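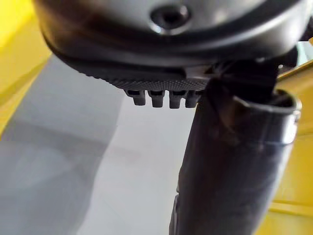

*Fig. 1. Vue de la caméra de poignet. Au centre, quatre ergots sombres ; à droite, le tube noir ; derrière, du jaune et du gris clair.*

## Séance 4 — Recueillir des démonstrations

Notes de cours, 2 mars 2023. À relire avant le TP, de préférence pas dans le couloir.

### 1. Ce que voit le modèle

La fig. 1 est une observation brute. Une bonne moitié des pixels utiles montre le matériel lui-même, et le fond est flou. Vous trouvez l'image ingrate ; le réseau, lui, n'a pas d'avis et l'apprendra telle quelle, ombre diagonale comprise.

Conséquence pratique : avant d'enregistrer, regardez le flux **poignet**. Les étudiants regardent toujours la vue d'ensemble, plus flatteuse, et découvrent le reste au moment de l'entraînement.

### 2. Vocabulaire

- **Épisode** : une démonstration complète, de la pose de départ au relâchement de la pédale.
- **Observation** : images + positions articulaires, au même instant. « Presque au même instant » est une autre discipline.
- **Action** : la consigne envoyée au bras. Ne pas confondre avec la position atteinte (erreur classique, j'enlève des points).

### 3. Le jeu Endport

Pour le projet, nous partons du jeu Endport : 231 épisodes téléopérés, dont 44 écartés à la relecture. Il en reste 187, ce qui est peu. Motifs de rejet, par fréquence décroissante :

1. pose de départ non respectée ;
2. horloges désynchronisées ;
3. opérateur hésitant, puis hésitant dans l'autre sens ;
4. fichier intitulé `test_final_bon_2`.

Le point 3 mérite qu'on s'y arrête. Une hésitation n'est pas une faute, mais si elle revient dans un épisode sur trois, la politique apprise hésitera aussi, avec une régularité que l'opérateur n'avait pas. À l'inverse, une correction franche après une erreur est précieuse : gardez-la et étiquetez-la `reprise`.

### 4. Diversité, avec modération

Variez la position de l'objet, l'éclairage, l'opérateur. Ne variez pas tout le même jour. Le protocole Ojala (polycopié, annexe B) change un seul facteur par bloc ; c'est fastidieux et cela permet de savoir ce qui a cassé.

Attention aux fonds unis et très colorés. Un modèle entraîné entre deux surfaces jaunes peut fort bien se servir du jaune pour se repérer — et se perdre dès qu'on repeint. Le test le plus simple consiste à masquer le fond et à comparer les erreurs.

### 5. Travail à rendre

Par binôme, sur le poste Karau :

- enregistrer environ 44 épisodes, échecs compris ;
- remplir la fiche *pendant* la séance (la mémoire du vendredi est une source non citable) ;
- déposer le tout sur Clodanov, un dossier par bloc ;
- joindre une page sur les épisodes que vous jetteriez, et pourquoi.

Rendu début avril. Les jeux sans aucun échec seront relus deux fois.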